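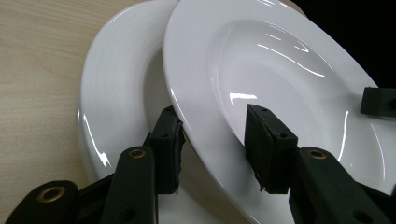 Changes to the Community Meals Program

The Willems Foundation has approved a new arrangement for its community meals program, which will take effect in October. Under the arrangement, the two existing dining rooms, at Pereo House and on Grinby Street, will be run under a single plan with a shared kitchen, a shared menu and one booking system. Members and partner organizations are asked to read the following notes carefully, as several practical matters will change.

The program was started to provide a hot midday meal to older residents who live alone. It has since been opened to all adults in the district, and demand has grown each year. The Foundation served 33 meals on the first day of the program. The two dining rooms now serve 900 meals in a typical month between them, and the kitchen at Grinby Street can no longer meet its share of that demand with the equipment it has. The Board considered replacing the ovens and the cold room there, but the building's electrical supply would have to be renewed first, and the owner of the building has no plans to do so during the present lease.

All cooking will therefore move to Pereo House. Meals for Grinby Street will be prepared in the morning and delivered in insulated containers by Zarnar, the firm that already carries the Foundation's dry goods. Joaquim Bragança, head of kitchens, will remain responsible for menus, purchasing and food safety at both locations. The Grinby Street kitchen will be kept for reheating, serving and dishwashing.

Meals and seating

Lunch will continue to be served at the table in both dining rooms. The Board received a proposal to move to sealed trays, which would have lowered the cost of labor, and decided against it. In its written reply to the proposal, the Board noted that many members come to the dining rooms for company as much as for food, and that a meal brought to the table on a proper plate is part of the welcome the Foundation wishes to offer. Existing tableware will stay in use. 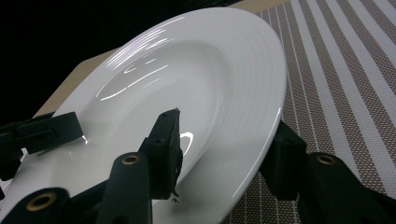

White tableware with a wide rim.

Two sittings will be offered each day at Pereo House and one at Grinby Street. Members who need a particular seat, for example near a door or at a table with space for a wheelchair, should state this when they book. Guests remain welcome at the usual guest rate, provided that the booking is made in the guest's name. Children may attend with an adult member during school holidays.

The menu will offer one main dish and one vegetarian dish each day. Soup will be available at every sitting. Members with allergies are asked to complete a new dietary form, even if they have done so before, as the old records cannot be moved to the new system. Forms are available at both front desks and should be returned to Nele De Haan, member services, before the end of September. A member whose form has not been received may still attend, but the kitchen will not be able to prepare a separate dish.

Booking and payment

Bookings will close at noon on the working day before the meal. The present practice of accepting same-day bookings by telephone will end, with one exception: members who have been discharged from hospital within the past week may call either dining room on the morning itself, and a place will be found for them. Meal vouchers bought before October will remain valid and do not need to be exchanged.

The price of a meal will not change this year. The Board has set aside 3,000 euros to assist members who have difficulty paying the full price. Requests may be made in confidence to Lies Lambrechts at the Pereo House office – no proof of income is required for a first request. Assistance is granted for three months at a time and may be renewed.

Staffing

No positions will be lost as a result of the change. Two members of the Grinby Street kitchen staff will transfer to Pereo House, and their hours will stay the same. Jeanine Jansen, who has supervised the Grinby Street dining room since it opened, will continue in that role and will also take charge of training for serving staff at both locations. The Foundation thanks her and her colleagues for their patience while the plan was being prepared.

Questions about the new arrangement may be put in writing to the program director, Hendrik Van der Linden, or left at either front desk. Replies will be posted on the notice boards and printed in the next issue of this newsletter. Both dining rooms will be closed for two days at the end of September while equipment is moved, and members who rely on a daily meal will be contacted before then to arrange home delivery.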